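Drostico parts store – progress note for Cozma
December 14, 2022

Quick one, full figures follow with the quarterly. Bins are in at Grillton, both the new sheet-metal ones, and the old wooden crates went to scrap in September. Money spent to date is $275 under what we asked for, mostly becuase Destero let us off the second delivery charge.

Bars – still sorting out who wants what length. Red is the long stock, green the shorter. Current trial is mixed stock in one bin, small batches, no dividers. Floor of the bin is scratched up already but it's only surface wear, not asking for a liner yet.
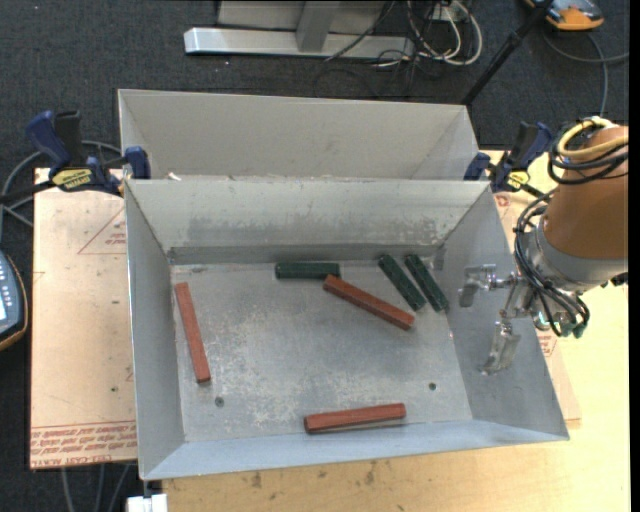 Ntombi Fourie would like the dividers ordered now and not in spring, as mixed bins slow down the people on the saws and the short bars are the ones that get picked by mistake. Fair point. Quote for dividers is 14 days out, will forward when it lands.

Still to do:
Labels for both bins – waiting on the printer
Rack by the side door, 4 shelves, 2 of them up
Written stock rules, draft is with Chi-keung Shih

No change to the end date. Would like a yes or no on the dividers before the next payment goes thru.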